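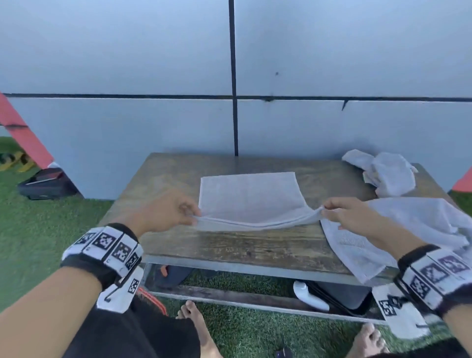

Towels, and who should fold them

Every few months someone sends me a clip of a machine folding laundry and asks whether they should stop learning to do it properly. Keep learning. I've been writing these household tips for long enough to remember the last lot of folding machines, and the basket at my place still gets emptied by whoever lost the argument.

Towels are supposed to be the easy one. Square corners, no sleeves, no buttons, thick enough to stay where you put them. If a robot is going to take over any chore in the laundry, it should be this one. So it's a fair test, and a fair place to pick up a few tips while we wait.

Finding the corners

The folding is the quick part. Most of the work is getting a towel out of a crumpled pile and flat on the table with its edges showing. Your fingers do that without asking you. They feel the hem, slide along it and stop at the corner. A machine has to work out where the hem went inside a lump of cloth that is all one colour, and it will happily grab the middle and start again.

Tip: pull one towel clear of the pile before you look for anything. Pinch a corner, run your other hand along the short edge until you reach the next one, then lift and give it one good snap. Lay it down with the near edge close to you so you aren't reaching.

The fold itself

Lift the near edge with both hands, keep a little tension between them and carry it over to meet the far edge. Don't press the fold until the corners line up. Terry grips itself, and once it's pressed you'll be dragging it around.

If the sides come out uneven, leave them alone on the first fold and tuck the wobble inside on the second. Old towels shrink crooked and no technique will fix that. I have a grey one that hasn't been square in years.

Siv Nyberg wrote in to say she folds in thirds so the edges never show on the shelf. It does look better. It also takes longer, and my kids undo it in one grab.

What the clips leave out

Mitali Khondokar asked me whether she should hold off on a bigger linen cupboard until the Greler comes out, the folding unit her brother-in-law keeps talking about. I'd build the cupboard. When you watch one of these demonstrations, check three things: whether it's been sped up, whether the towel started flat, and what happens to the finished stack. Putting away is half the chore at our place – I've yet to see a clip that goes as far as the hallway.

Then ask about the face washers, the fitted sheet and the bath mat with the rubber back. A gadget that does only bath towels, on its own table, at its own pace, wants more room than my dryer does.

I'll change my mind when one can take a warm load at 9 at night, with a sock stuck inside something, and leave me nothing to redo. Until then, fold them while they're still warm, and stack them with the rounded edge facing out.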